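Margaritis snack table is back, and I brought home too much
24 April 2023

I told myself I'd stop in at the Margaritis building for ten minutes, say hi, and go home with my wallet closed. You can guess how that went! The neighborhood snack swap opened again this weekend after being shut since January, when a pipe let go over the back hall and soaked the floor all the way to the coat closet. New floor's in now (gray, a little squeaky) and the place was packed before I'd even found somewhere to lock my bike.

If you've never been, the deal is simple. You bring packaged snacks, sealed and in date, and you trade them for somebody else's. Homemade stuff stays home, after the great fudge argument a while back that I'm not getting into again. Entry is 2 dollars and the money goes toward the new floor. Seidu Quaye was on the door with the cash tin and told me 307 people had come through by the time I got there, more than they had for the whole of the last one. He sounded tired but really happy about it.

I love this thing because you end up trying food you'd walk right past at the store. My weakness is anything round with chocolate on the outside, so I was in trouble pretty quickly.
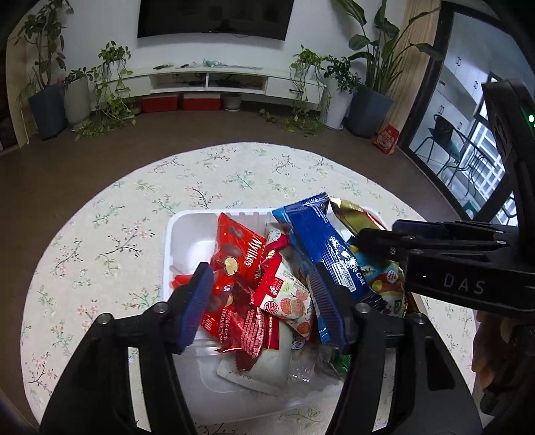
Mylikes chocolate balls, in among the other packets.

The swap runs a little differently this year. You used to get a paper ticket for each thing you handed in, and people lost them constantly (me included, twice in one afternoon). Now you get a stamp on the back of your hand and you're trusted to take what you gave. I was sure folks would cheat. From what I saw they mostly took less than they were owed, and there was a good pile left over that's headed to the after-school club on Drondau Street.

Parking was the one sore spot. The Caltero lot next door is closed for resurfacing, so everyone was circling the block and a few drivers gave up and left. If you're coming to the next one, take the 11 bus, which stops right across from the front steps. Or walk! The weather was lovely and the lilacs by the library are nearly out.

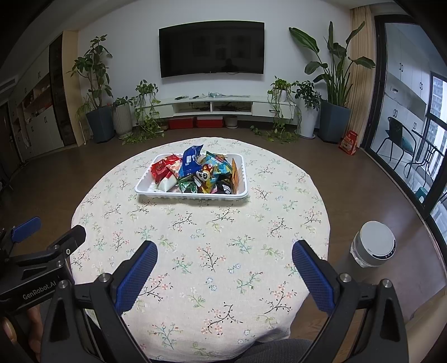
A tray full of snacks on the flowered tablecloth.

I talked to a couple who'd driven in from Rostier, a good hour each way, with a cooler full of seaweed crackers and those little peanut candies that glue your teeth together. They went home with pretzels, which made me laugh, but they said they can't get that kind out there. A boy in front of me traded a giant bag of popcorn for one single jelly cup and looked like he'd won the lottery.

The next swap is planned for early summer, same hall, same rules. Seidu says they still need folding chairs and someone who can fix the side door, so if that's you, leave a note at the front desk. Check the dates on your packages before you come, please, and bring your own bag. They ran out of bags before lunch and I walked home with crackers in my coat pockets.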